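Can a machine put the kettle on yet?

Notes on kitchen chores in simulation, 3/9/26

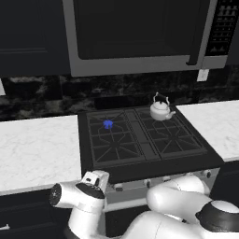
A reader who signs as Cunberg wrote in after the last post to say that simulated kitchens prove very little, that a score from one tells you how well the software copes with the simulator, and that he would start paying attention when the same arm did the job in a rented flat with a sticky knob and a bad light.

I agree with perhaps half of that. The sticky knob is a fair point. Contact is the weakest part of every simulator I have used, and a rotary control with a push-to-turn action is mostly contact. The bad light matters less than it did, as lighting can be varied cheaply between runs.

Where I disagree is on what the score is for. I do not use it to predict performance in a real flat. I use it to find out which part of a chore breaks first, and a simulator is good at that, provided the log is kept properly.

The chore in this batch was moving a kettle from one burner position to another on a gas hob. I ran the Juvberg controller for 401 episodes, with the kettle's starting position and the arm's starting pose varied each time. The kettle has a thin arched handle, a squat body and a short spout, so there is one sensible place to grip it and several poor ones. The lid has a small knob on top, and the controller likes the knob far too much. If the gripper comes down steeply it goes between the handle and the lid and closes on whatever it meets.

The grates are the other difficulty. They are raised, with spokes running out from a central ring, and the base of the kettle has to be set down level across them. The success check in my set-up wants the kettle upright, inside a radius of 8 cm from the burner centre, and released. A good many runs met the first two conditions and failed the third, with the gripper still holding on at the time limit. I set that limit at 50 seconds. A person needs around 3.

I also tried the older Drutetti controller on the same starting conditions. It is slower to approach and better at letting go. I have not worked out why, and the documentation is no help.

None of this involved water. A full kettle is heavier, its load shifts, and spilling it has consequences. My simulator treats the kettle as a rigid body with a fixed mass, so on the question in the title the answer is still no. Moving an empty kettle across a hob is a fraction of making tea.

Next in the queue is the knob. I have the joint friction values from the Flores set and will try them first at the defaults, then stiffer, with Cunberg's rented flat in mind. Results in April if the runs finish.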